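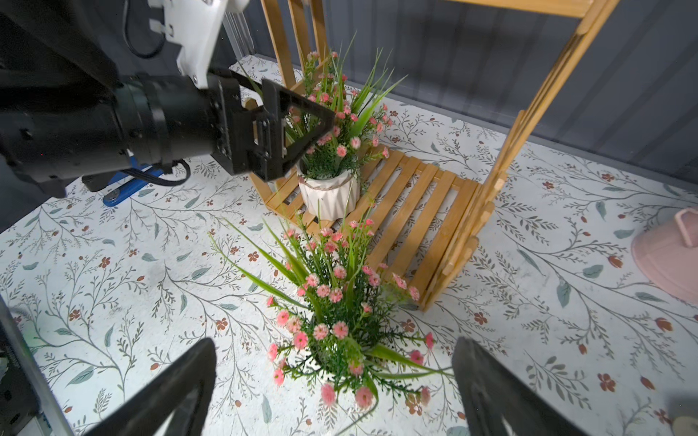 ## Part 2: Lining the base and setting out your pots

By now the Plorel stand should be upright with every screw snug. If it still rocks, go back to Part 1 - I skipped that check on my first one and had to take the whole shelf off again (not fun!).

1. Wipe down the surface you're going to cover and let it dry all the way.
2. Unroll the floral contact paper face down and cut it about 9 inches longer than you need. You'll trim the extra later.
3. Peel back a small strip of the backing, stick that edge down at the back corner, and smooth forward with a dry cloth. Go slow.

**Note:** The vines on this pattern branch all over the place, so small mismatches at a seam get lost among the leaves. The rust-colored flowers are pickier. I line up one flower first and let the rest fall where it wants.

4. Prick any bubbles with a pin and press them flat.

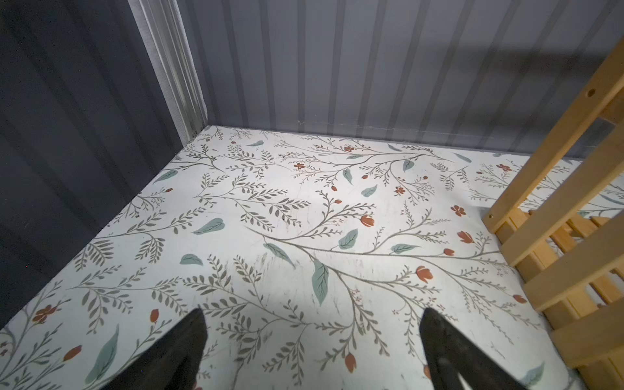
5. Trim the front edge with a sharp blade, then run your thumbnail along it so it doesn't lift.
6. Set the first pot at one end of the lower shelf and fluff the grassy blades outward. Artificial stems come squashed flat, and they'll bend further than you'd think!
7. Keep the second arrangement off the stand until you like how the first one looks.

**Caution:** Lift by the pot, never by the twine around the rim. Mine is only held on with a dab of glue.

If you're short a shelf slat, ask Gertraud Kuster at Hollenstein for part 3257.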